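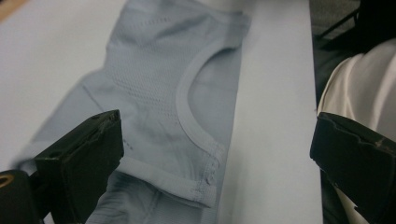 I am not convinced about any of this folding business. Shufen sent me a link to a method that is supposed to change your life, or at least your second drawer, and I gave it most of the morning in August heat when I could have been doing almost anything else. The idea is that every piece of clothing ends up as a little packet that stands on its own edge. Fine for a cotton T-shirt, maybe. My gray-blue running top, with the mesh panel and that slippery fabric that goes silver when the light hits it, would not stand on its own edge for anybody. You flatten it, you fold in one side, and by the time you reach for the other side the first one has started to slide back. I did it over and over. I also noticed how fuzzy the stitching has gotten at the end of one seam, where the band was turned and sewn. I paid real money for that top at the Gelldale outlet, and the tag had a whole paragraph on it about airflow. I have never felt any airflow.

The method says you have to smooth each item with your palms before you start. Shufen swears this part is calming. I did it for the whole pile and mostly thought about lunch.

Then there is the question of what stays. I own 14 exercise tops. I know because the method makes you write the number down before you touch anything, which I suspect is meant to shame you into throwing half of them out. I run twice a week, if that. Three of them came free from races, including the orange one from the Phetsri 10K that has never fit me or anyone I know. Yavuz used it to wash the car once and it didn't even do that well. 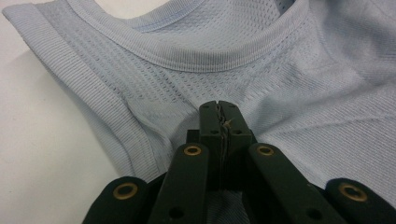 So I made a rule of my own, which was that anything sleeveless had to earn its place. The ribbed ones hold up best at the neck. I'll admit that much. The cheap ones go wavy there after a few months and then you look like you slept in them. But I don't buy the claim that a knit lasts longer if you fold it a certain way. How would they know? Did someone fold one shirt and crumple another for five years and compare? Orathai says her mother dropped everything in a basket and her clothes lasted just fine, and I believe her mother over a man with a video channel.

He also sells drawer dividers, by the way. $50 for a set of 19. I don't know what kind of drawer takes 19 dividers. I used a shoebox lid and it did the job.

Final count: ten tops kept, four in the bag by the front door. I will probably take one back out before the bag leaves the house. The gray-blue one stays, loose seam and all, but rolled up, against instructions. Shufen is coming over at six to see the drawer and I expect she will refold it.

Need to buy: gray thread, dish soap, something for the ants.

275 views | 2 comments | Share

Home | Older | Newer | About

Back to top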